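The Long Way to a Closed Drawer

Skalta, March. Door propped open with a box of cable ties, coffee gone cold. The Andora project has one job this week and it's a dull one. Block in tray. Drawer in cabinet. Get the block from one to the other, over and over, until there are enough good examples to train on.

Enough is a moving number. On Monday, March 17, 2025 the log said 3,339 episodes across all tasks. The drawer task had 59 of those. Fifty-nine! Somebody had written "more" next to it, underlined twice.

A person drives the arms, one hand each. The software at Astska saves joint angles, gripper openings and video together, so the model later gets what was seen along with what was done. Nobody writes rules for the drawer. The examples are the rules, more or less, and sloppy ones teach sloppy habits.

So the opening position matters. Blue tray on one side of the brown paper, cabinet on the other, an arm for each. Small yellow block in the tray. Fingers open. 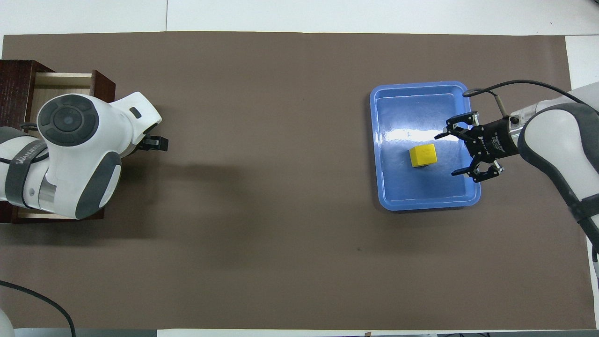
What gets kept

Less than you'd think. An episode runs under a minute if the operator is fresh. Then comes review, which is slower and which everyone tries to get out of. Three reasons to throw one away: the block got dropped and the operator dithered, an arm sat still too long, or a camera missed frames. A drop with a clean recovery stays in. That was argued over for most of December and the keepers won.

Variety is the other headache. Put the block in the same corner every time and the model learns the corner. So it moves. Middle of the tray, up by the rim, turned a bit. The operators work off a sheet of 12 starting spots, then start over at the top. It's boring and it works better than asking people to be random, which they are terrible at.

The drawer is harder than the block. Pull it crooked and it binds. Push it with one finger and it goes in at a slant, and then the next try starts from a slant too. Good operators slow down right at the edge, and you want that hesitation in teh data. You can't really ask for it.

Two arms means two things to watch. One gripper down beside the yellow piece at the tray, the other over the corner of the open drawer. New people tend to freeze one side while they think about the other. It takes a few days to go away, longer for some.
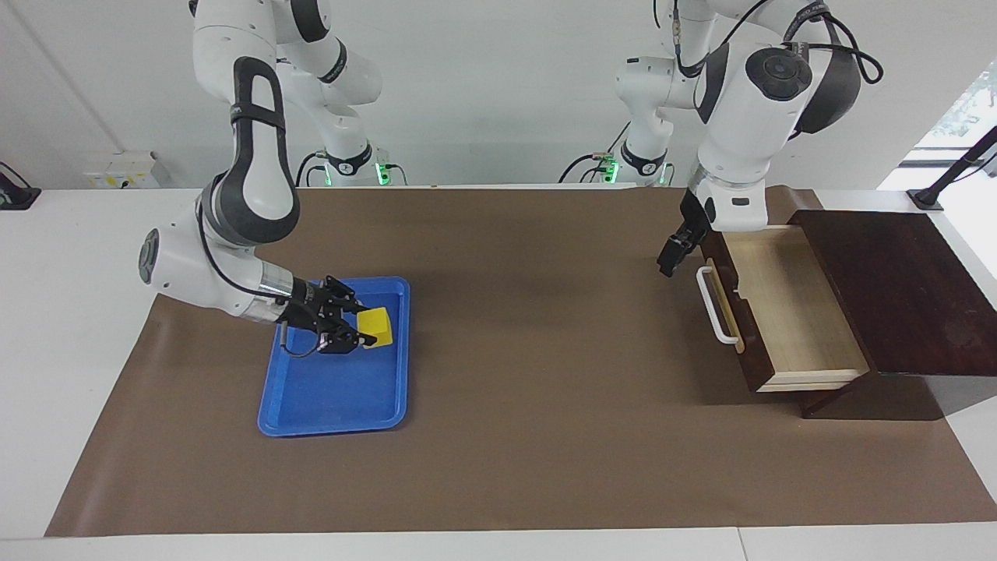
Next up, Căpraru

That's the name of the follow-on set. Same table, more drawers, softer objects. Collection is suposed to start once the drawer count looks respectable, and no one would put a date on it. By late afternoon the review queue was longer than the morning's. Two operators swapped seats and kept going.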